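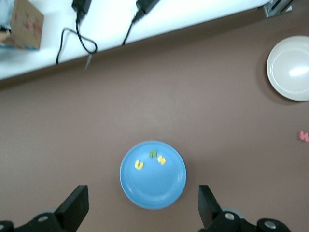 Skivura Pick
Grasp planning for wrist-camera arms

Home > Software > Planning > Skivura Pick

Skivura Pick takes the view from a wrist camera, works out what can be picked up and plans a way to get there without knocking over the crockery. It copes well with small, soft, awkward things: foam letters, sponges, the sort of object that looks easy until you try it with two flat fingers.

Version 5 adds rim handling. Plates and bowls are now treated as things with edges, a fact the old planner learned by collision. Curved letters get a grasp across the stroke, so a U is no longer mistaken for two unrelated sticks.

What you get
Planner and live preview window
Mask editor, for telling it to leave the cables alone
Grelby bridge, for arms already running Grelby Control
Log viewer, with a search box that works

What you need
A two-finger gripper and a colour wrist camera
Esetti runtime, 45 or later
Patience during calibration (not supplied)

Known limits
Upside-down letters are still letters as far as we're concerned. Skivura Pick will fetch an n when you wanted a u, and will report success. Spelling is sold separately, by Kahsay.

Single-seat licence: £78 a month
Teaching licence: £49 a month

Page updated Sun 13 April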